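4. Bedding Practices and Reported Sleep Comfort

4.1 Background

Household textiles have received less attention in sleep research than mattresses, light and noise. Most published work treats the bed as a single item and asks respondents to rate it as a whole. The person who makes the bed, however, deals with separate layers, each bought at a different time, washed on a different schedule and replaced for different reasons. The Hindale Household Survey was designed to record these layers one at a time. This section reports the results for the bottom sheet, which lies closest to the mattress and was the layer most often named in open comments about discomfort.

4.2 Sample and procedure

Questionnaires were mailed to 3000 households in the Hindale area in January. Usable replies were received from 785. Households were asked to answer for the bed used most often by the adult completing the form. Guest beds, cribs and sofa beds were excluded. Where a household reported more than one adult bed in nightly use, the form asked for the one slept in the night before.

A smaller group of 230 households agreed to keep a bedding diary for the following month. The diary recorded each change of sheets, the wash setting, the method of drying, and a morning rating of comfort on a five-point scale. Diary households also noted whether the bottom sheet had come loose at any corner during the night. Entries made later than noon were kept in the data set but marked, as recall of small disturbances is known to fade during the day.

Two commercial fitted sheets were supplied to part of the diary group for comparison with the sheets already in use. These are referred to by their trade names, Vavum and Zanex. Neither supplier took part in the design of the study or saw the results before this paper was written.

4.3 Fit and mattress depth

The clearest pattern in the mail survey concerned depth. Respondents with thick mattresses reported loose corners more often than those with thin ones, and this held for both flat and fitted sheets. Many respondents did not know the depth of their own mattress and had chosen sheets by bed width alone. Package labels may add to the problem. Width and length are usually printed in large type, while pocket depth, if given, is often found on the back or on an inside card.

The use of a mattress topper made the mismatch worse. Several respondents wrote that a sheet had fit well until a topper was added, and that they had then gone on using the same sheet - in some cases for years - by tucking it under by hand each morning. The Yakubu fit index, which compares pocket depth with the total depth of mattress and topper, was a better guide to loose corners than mattress depth alone. We recommend its use in later work.

Surface smoothness was rated separately from corner fit. The two are related but should not be merged. A sheet may hold at every corner and still gather across the middle, and a flat sheet that has been tucked with care can be quite smooth at bedtime. Figure 2 illustrates the type of surface rated as smooth for the purposes of this section.
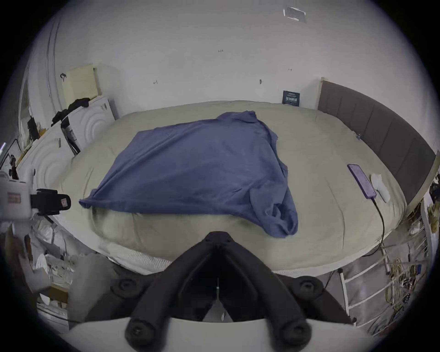 Figure 2. Beige-khaki sheet over a thick mattress, smooth surface.

4.4 Washing and drying

Diary households washed the bottom sheet at widely different intervals. Comfort ratings were highest on the first morning after a change and fell slowly after that. The decline was smaller in households that aired the bed before making it, although these households also tended to keep the bedroom cooler, and the present data do not allow the effects to be separated.

Line drying and machine drying produced similar comfort ratings. Machine drying on high heat was linked to more complaints of shrinkage, chiefly in cotton sheets, and shrinkage in turn to poorer corner fit. Vavum and Zanex sheets did not differ from each other on this point within the period of the diary. A longer trial would be needed to show whether the elastic weakens at a different rate in the two products.

Fabric softener was used by a minority of diary households. Its use showed no clear link to comfort ratings once the age of the sheet was taken into account.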